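Flomeo Self-Watering Insert, 2 Litre

Made by Kellow. For use inside an existing decorative pot or planter.

The Flomeo insert is a reservoir and liner in one piece. It sits inside a pot that has no drainage hole and holds water below the compost, where a wick draws it up as the plant needs it. The insert has no pump, timer or battery. 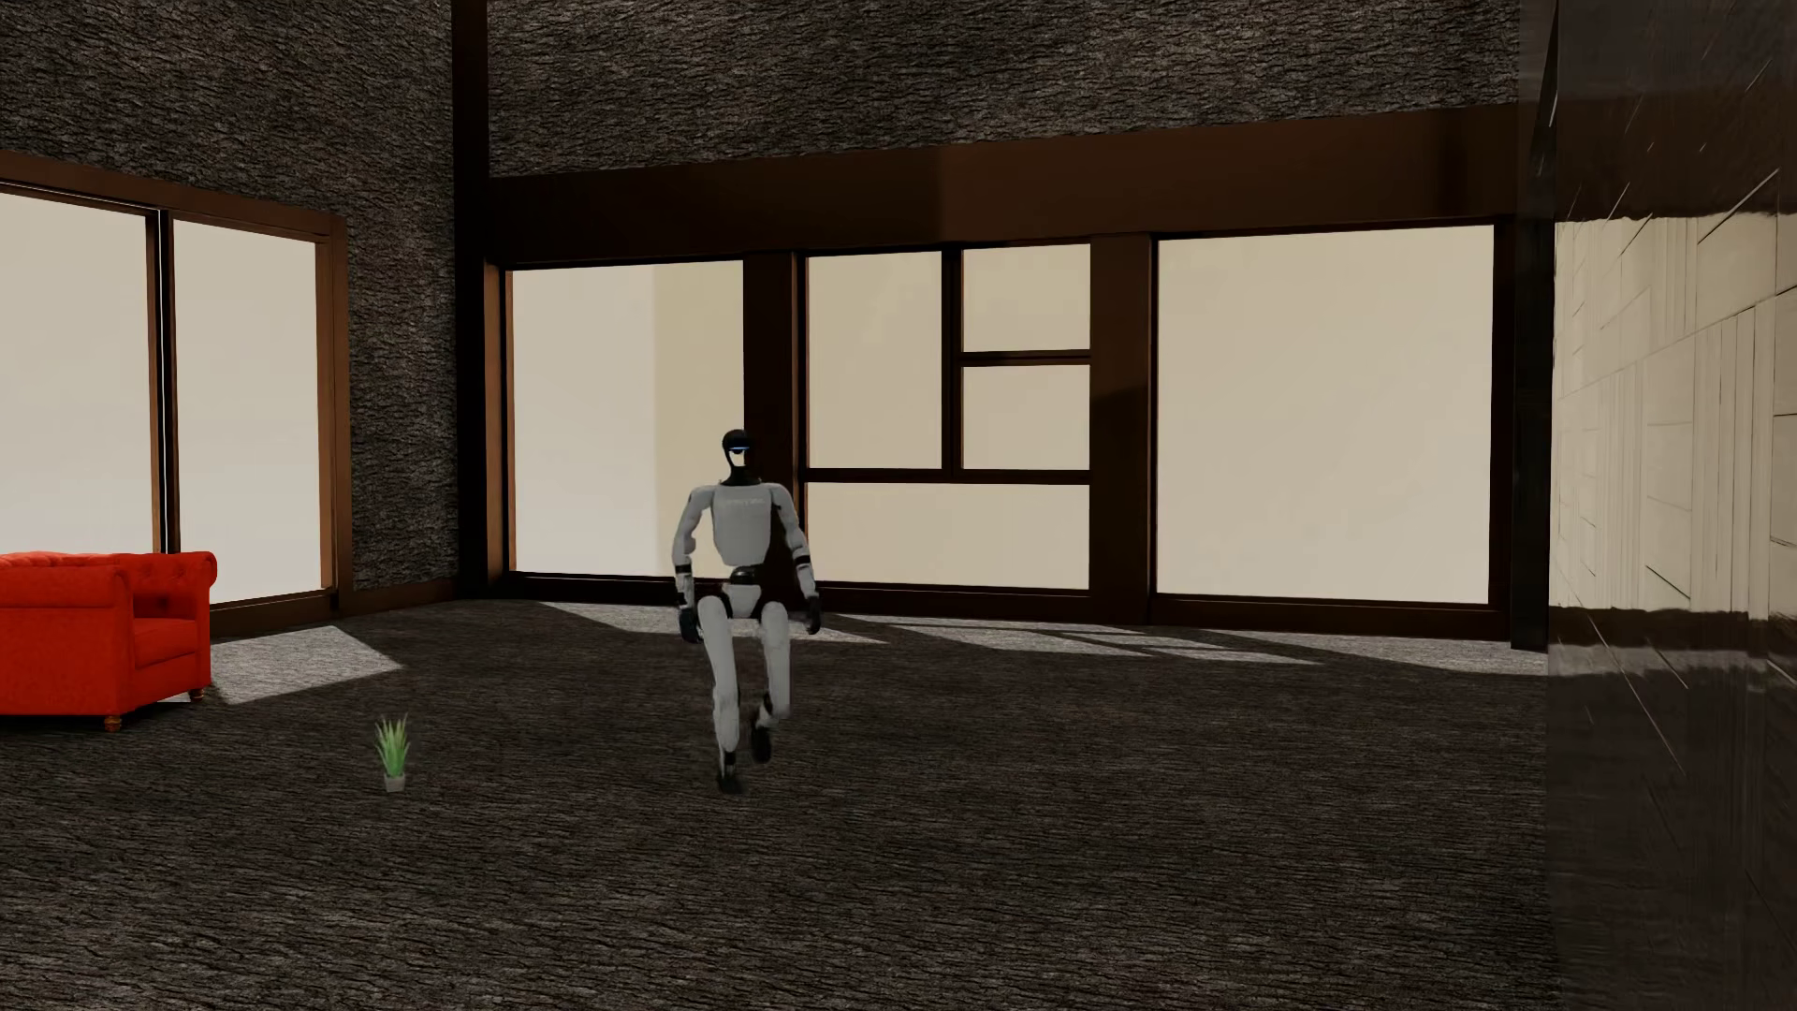
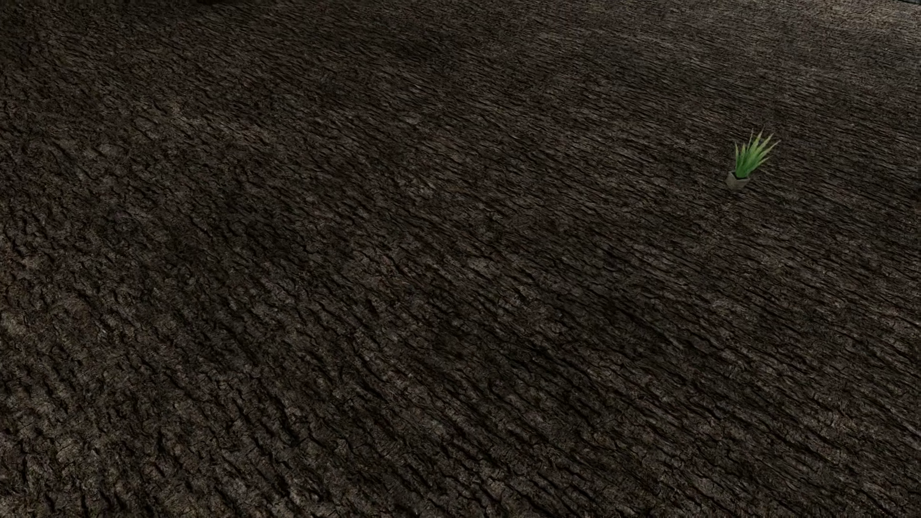 Small potted plant on a dark floor, two views.

Description

The insert has an upper chamber for compost and a lower chamber for water, divided by a slotted plate. Two wicks pass through the plate. Each wick is a braided polyester cord and can be replaced without removing the plate. Water goes in through a filler tube at the rim. A float inside the tube shows the level: when the red mark is flush with the top of the tube, the reservoir is full. When the mark drops out of sight, wait 2 days before refilling. This lets air back into the lower part of the compost.

An overflow slot is moulded into the side wall just above the full mark. It protects the roots if the insert is overfilled, but the surplus runs into the outer pot and must be tipped out by hand.

Specification

Reservoir capacity: 2 litres
Weight, empty: 436 g
Wicks: 2, braided polyester
Body material: polypropylene, dark grey
Filler tube: clear, push fit, can be trimmed
Outer pot: must be watertight and at least 6 mm wider than the insert at the rim
Use: indoors only

Suitable plants

The insert suits leafy house plants that like steady moisture, including spider plants, peace lilies and most ferns. It can be used for dracaena and other strap-leaved plants if one wick is taken out. It is not suitable for cacti or succulents, or for orchids grown in bark – the coarse mix does not make enough contact with the wick.

Setting up

Soak both wicks in clean water before fitting. Feed them through the plate so that the lower ends rest on the base of the reservoir and the upper ends lie in the bottom third of the compost. Fill with a peat-free house plant compost and firm it lightly. Do not put gravel or clay pebbles over the plate, as this breaks the contact between wick and compost.

Water from the top until the roots have grown down to the wicks. For a newly potted plant this usually takes 6 weeks. The reservoir can be filled after that.

Care

Rinse the reservoir every spring. In hard water areas a white crust may form on the filler tube; it comes off with diluted vinegar. Wicks should be changed when they stiffen or turn brown. Liquid feed may be added to the reservoir at half the strength given on the bottle – slow-release granules should be mixed into the compost and kept out of the water.

Spare parts

Wicks (pair), float and filler tube are stocked separately. The Isah range of outer pots is sized to take this insert. Borkar pots have a tapered wall, so check the width at the base as well as at the rim before ordering.

Supplied with two wicks, float, filler tube and printed instructions. Plant, compost and outer pot not included.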